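November, notebook, bedding + garments room

8.40 in. Kettle, then sheets. Want the sage green settled before anything else goes on that bed, spent too long last week arguing over whether the creases come from the cloth or from how we lay it. Prunard want the folding guide for the card insert and I still havent got a method that works twice in a row.

Stuff on the bench this morning:
- Paline sheet, sage green, washed at 39 (odd number, the dial on the old machine only lands there)
- same again in white, unwashed, still in its band
- T-shirts, Millident blanks, 11 of them, mixed sizes
- folding board, the one with the split hinge
- steamer. Needs descaling, spits

**Sheet first**

Pulled it tight from the foot, then tucked the wall side. Wrong order. Tucking last drags the top over and you get that wavy line at the back however hard you smooth. Redid it wall side first, then foot, then the open side. Better. Still soft creases across the middle but those are from the airer, you can feel them with your hand, they sit in the weave. Steamed a corner as a test and it went flat, then spat on it, so now there is a water spot to wait for.

Note to self: the seams on the sage one pull slightly off square. Measured corner to corner both ways, 3 cm out. White one is fine. Might be the wash. Don't write this up until the white has been through the same cycle or we look daft.

Left it slightly rumpled in the end. A bed pulled drum tight is no good for folding on anyway, the shirt skates about. Bit of give in the cloth holds the hem where you put it. Worth a line in the guide? People do fold on beds, hardly anyone has a clear table that size. Mạc wanted the whole thing done on a table for the drawings and I said fine for drawings, useless for real life.

**Shirts**

Tried three folds, same shirt first then a fresh one each.

Fold A, the shop one. Face down, sides in, sleeves back, up in thirds. Neat but the collar goes soft after a day in the drawer. Takes me ages without the board. With the board it's quick but the hinge nips the sleeve, see above.

Fold B, pinch fold. Lay it sideways, one pinch at shoulder, one halfway down, cross over, shake, lay. Everyone loves this one in videos. My go at it: fine on the bigger shirts, hopeless on the smalls, not enough length to cross. And it only works if the shirt is properly flat to start with. Any fold trapped underneath comes out as a ridge on the front.

Fold C, half and roll. Lengthwise in half, sleeves in on themselves, roll from the hem. Ugly, stands up in the drawer, doesn't mind creases. Probably what I do at home if I'm truthful.

So the flattening is the real job and the fold is the easy bit. Should be step one with its own drawing. At the moment the draft says "lay the shirt flat" and moves on, which is cheating.

11.15. Swapped to the periwinkle ones. Colour is nice, a washed denim sort of blue, shows every wrinkle. Good for testing, bad for selling. Sideways across the bed, then work from the shoulder seam outwards with flat palms. Collar always wants to ride up in a lump. Hem end gathers in layers if you push toward it so PULL, dont push. Written that on the board in big letters.

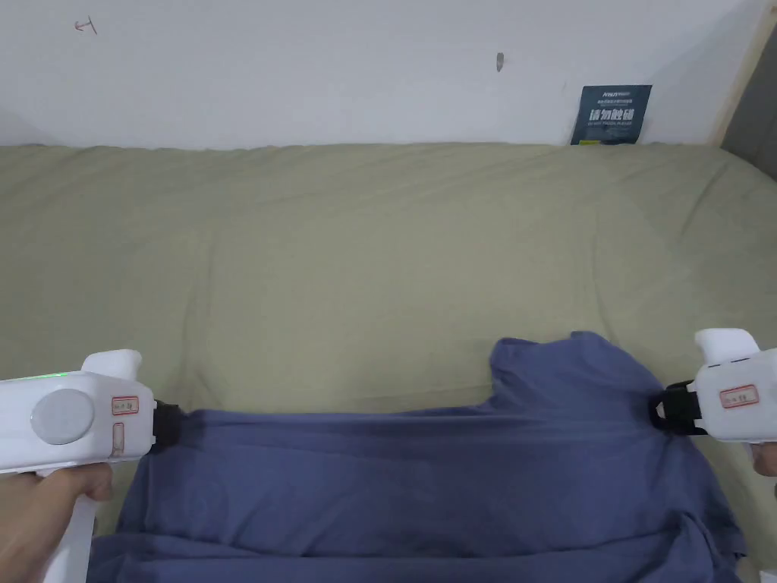
Mạc's note came back on the draft at lunch, saying that pulling is all very well but on thin jersey it stretches the side seams out of true, and could we say "lift and lower" instead, let the air get under and drop it. Fair. Tried it straight after. Lift from two points on the shoulder side, let the rest hang, lower hem first. Got rid of most of the deep folds in 2 goes. The diagonal creases from where you're holding stay put until you let go and smooth them, so finish with palms anyway. Combine: lift, lower, then palms outward. No pushing.

Also asked whether the bunched bit near the neck matters. It does for A and B, not for C. Add to table.

| fold | needs flat? | small sizes | drawer after a day |
|---|---|---|---|
| A | yes, esp. neck | ok | collar soft |
| B | very | no | ok |
| C | not realy | yes | ok, ugly |

2.30. Water spot on the sage has dried with a faint ring. Rewash whole sheet or just dab? Dab first.

To do
- descale steamer before it touches anything else
- white sheet through the 39 wash, then remeasure corners
- new hinge for board, or tape, tape will do
- redraw step one as lift and lower, arrow going down
- ask Prunard how many words fit on the card, the draft is way over
- smalls again with B, one more try, then drop it

Shirts left stacked on the chair, A on top, C in the crate. Check the collars in the morning before anyone moves them.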